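Reading time: 4 min
Shares: 8 | Comments: 3

Progress report to the Wivgate fund: tabletop put-away work, second period

Prepared by Celeste Bastos, Trodetti
Reviewed by Ivan Chornovol

1. Scope of the period

The grant covers a set of simple tidying activities carried out at a table: one container, one soft surface, and small objects that have to end up in the container. The first period dealt with the choice of furniture and the general layout of the room. The second period, reported on in these pages, dealt with the container activity itself, in particular the basket and figurine arrangement listed in the work plan as activity 2.

Work was carried out in the Salian room as agreed. No change to the budget lines is requested. One change to the schedule is requested and is set out in section 6.

2. Table and surface

The white rectangular table selected in the first period has been kept. A bare tabletop was considered and rejected in the early planning sessions. Light objects slide on it when nudged, and a basket set down on it tends to shift when something is placed inside. A padded mat with a fine dotted texture is now the standard surface for this activity. It is laid across the middle of the table and is not fixed down. The position of the mat is allowed to vary a little from one setup to the next, and the work plan has been amended to say so.

The mat color is blue-gray. Two lighter mats were also on the purchase list submitted in the first report. They were not ordered, as the figurines in the approved set are mostly pale and would have been hard to tell apart from the surface. The unspent amount remains in the materials line.

3. Container

The container is a rectangular woven wicker basket, brown, with a thick braided rim. It replaces the plastic tray named in the original proposal. The change was notified to the fund at the time and needs no further approval. The basket was bought through Skindari together with the small objects.

For the starting layout the basket is placed on the left half of the mat with its long side pointing away from the near edge of the table. It starts empty. The figurine stands on the mat to the right of the basket, toward the far side, and it is set on its feet. Setup notes give the side and the general area only. Measured positions were tried in planning and dropped, as they added time to each reset and gave no benefit that could be shown in the records.

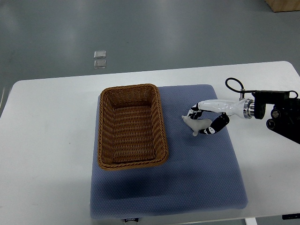
Resets are done by hand. The person resetting takes the figurine out of the basket, checks that the basket has not been turned, and puts both back in the starting layout. The mat is smoothed only if a fold has formed under the basket. This last point was added to the setup notes after a comment from Ivan Chornovol, who noted that smoothing the mat every time also moved the basket every time.

4. Activity and pass conditions

The activity has one object and one target. It is counted as complete when the figurine is inside the basket and nothing is holding it. The figurine may be standing, leaning or lying down. An earlier draft of the conditions required it to stand upright on its feet. That requirement has been removed. The purpose of the activity is putting away, and an animal figurine lying on its side in a basket has been put away for any household purpose.

The following outcomes are recorded as incomplete:

- figurine resting on the rim
- figurine between the basket and the edge of the mat
- basket tipped or pushed off the mat
- figurine released inside and then lifted out again

The second item caused some discussion. A figurine that falls beside the basket is close to the target, and a case was made for giving it partial credit. The decision was to keep a simple yes or no and to enter the resting place in the notes column, where it can be sorted later if the fund wishes to see it.

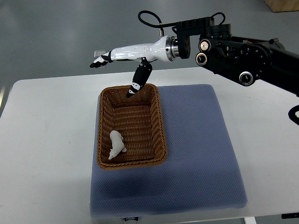
Activity 2: white polar bear figurine inside the wicker basket, with the hand above the back end of the basket.

5. Observations on materials

The basket is suitable. The flared sides give a wider opening than the tray would have had, and the rim is easy to see against the mat. Its weave has not frayed at the corners. It is light, however, and a heavier basket of the same size should be priced for the next period in case larger objects are approved.

The polar bear is the preferred object from the animal set. Its body is compact and it can be picked up from above or from either side. Other animals in the set have thin horns or long tails and have been put aside until the container work is finished. They remain in storage and are listed in the inventory.

The mat collects lint and needs to be brushed at the end of each working day. Washing has been avoided so far. The supplier's care leaflet does not say whether the padding keeps its shape after a wash, and a written answer has been requested.

6. Schedule

Activity 2 is closed for setup purposes and open for recording. Activity 3, in which the basket starts on the right and the figurine on the left, was due to begin within this period. It has been moved to December. The delay comes from the rewriting of the pass conditions, which had to be settled before a second layout was added - using two versions of the conditions side by side would have made the records hard to compare.

Activity 4 uses the same basket with more than one object. It has not been started and its dates are unchanged.

7. Requests to the fund

Approval is requested for the following:

- the move of activity 3 to December
- the use of the unspent mat amount for one heavier basket
- the removal of the upright requirement from the pass conditions in the work plan annex

The third request is a wording change with no cost attached. The revised annex has been sent separately. Replies can be addressed to Celeste Bastos at Trodetti, with a copy to Ivan Chornovol.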